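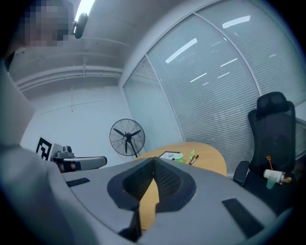

Hedlund halves the dividend -- anyone still holding?
Investor Lounge > Shares

gravelroad
June 18, 2019
So the "sustainable payout" sustained itself for all of two quarters. I have 2000 shares of Hedlund in my TFSA, bought for the cheque, and now I own a lumber company with no cheque. Sell, or sit on it and sulk?

tinpotbaron
Sulk. The payout ratio was silly and everyone on this board said so last July. Cutting it means they can finally pay down the Trevcombe mill debt.

gravelroad
Everyone on this board also said Bumau was a takeover target.

tinpotbaron
It still might be.

moosejawbone
It's down 6 per cent today alone, baron. That's a funny sort of premium.

I disagree on Hedlund too. Management told us the dividend was safe on the last call, then cut it. I don't care how sensible the cut is, I've stopped believing the people making it. Sold mine at the open and bought Grillden.

loonie_tunes
Grillden, the barbecue people? At more than 13 times sales?

moosejawbone
People like barbecues.

loonie_tunes
People like lumber. They build decks with it, and put the barbecue on the deck.

gravelroad
Not seeing much here my accountant would call advice. Leaning towards keeping half and selling half, so I can be wrong both ways.

tinpotbaron
Fair enough. Check what they say about the debt covenants before you do anything -- page 2 of the release, in the small type.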